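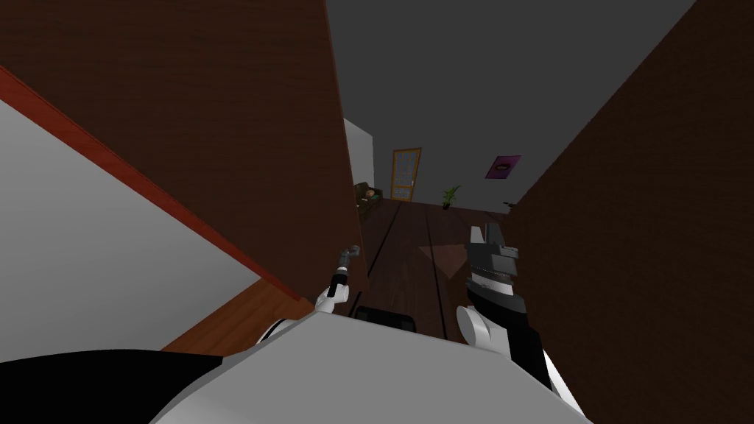 A simulated hallway from the robot's own point of view, with both grippers raised and a yellow-framed door in the far wall.

The houses in Prirkano have floorboards, sofas and potted plants, and no one has ever lived in them. They exist on a server at Sfakianakis, a small robotics lab that wants to know how much of a home robot's training can be done before it meets a real home.

The lab built 400 of these houses. In each one, a simulated two-armed robot is given a simple instruction, such as going through a doorway or fetching something from the next room. It has to work out the rest from what its cameras show.

Hallways have been the hardest part. A robot with two arms is wide, and it tends to bump its elbows on the walls. The usual fix is to have it fold its arms before it moves, but that costs time and means putting down whatever it is carrying.

The team tried something else, a method they call Fillelov. During training, the view from the robot's cameras is tilted at random, sometimes steeply, so that walls and floors run at odd angles. The robot can't count on the floor being at the bottom of the picture. It has to learn where its own arms are in relation to the walls.

The results were better than the lab expected. Out of 500 test runs in houses the robot had not seen in training, the standard version got down the hall without contact in 354. The version trained with Fillelov needed fewer practice houses to reach the same score, and it kept its arms up while moving.

The gains shrank in rooms with clutter on the floor, and the lab doesn't have a good explanation for that yet. Training also takes longer, because every tilted view has to be rendered separately.

Tests on a physical robot, called Zolleo, are due to start in September in a corridor at the lab.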